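Section 2: First wash, and where the tumblers live

Vokier tumblers come out of the sleeve stacked tightly one inside another. The leaflet says they separate "with a gentle twist". Some do. If yours won't, follow the steps below before you reach for anything with an edge.

1. Stand the stack in a bowl of warm water for a few minutes, with the water up to the lowest rim.
2. Pour a little cold water into the top cup.
3. Hold the lowest cup and turn the one above it. Pull straight up.
4. Peel off the base labels. Any glue left behind comes away with cooking oil on a cloth.
5. Wash each cup by hand with washing-up liquid, then rinse twice.

CAUTION: Do not prise the cups apart with a knife. A nick in the rim cannot be sanded smooth, whatever the Ziltton repair sheet claims.

Note: The sleeve says each cup holds 270 ml. That is filled to the brim, a level at which no child has ever carried a drink across a room. Treat it as a good deal less.

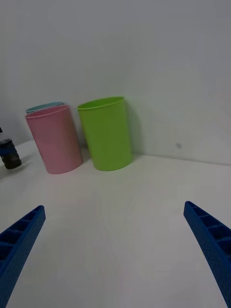 Colour is the only thing that tells one tumbler from another, so settle who has which before the first meal. The shape is the same throughout the set, and a name in marker pen will not last. With pink and green side by side there is no confusion, but a blue cup tucked behind the pink one is easily missed by a small person looking for it, and you will be told it is lost. If you have the room, keep a gap between each cup and the next.

6. Choose a flat surface with a wall behind it. Wipe it down first.
7. Stand the cups upright once they are fully dry. If they are still damp, leave them upside down on a rack.
8. Keep them back from the front edge, within reach of whoever uses them.

Note: Bergmann sell a cup tray for this job. We tried one and went back to the bare table. It took up more space than the cups did, and crumbs collected in the corners. 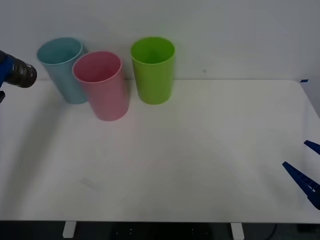 9. Leave the cups out for a week before deciding the spot is wrong. Moving them every other day only means that everyone asks where they are.
10. After that, put away any cup that isn't used daily. Do not push it back inside another unless you enjoyed steps 1 to 3.

CAUTION: Keep the cups away from the hob and the toaster. "Heat safe" on the sleeve comes with no temperature, so we give it no weight.

Stains: Vurora tablets are suggested for tea and squash marks. Bicarbonate of soda on a wet cloth did as well in our kitchen. Rinse until the smell has gone, and see section 13 if it hasn't.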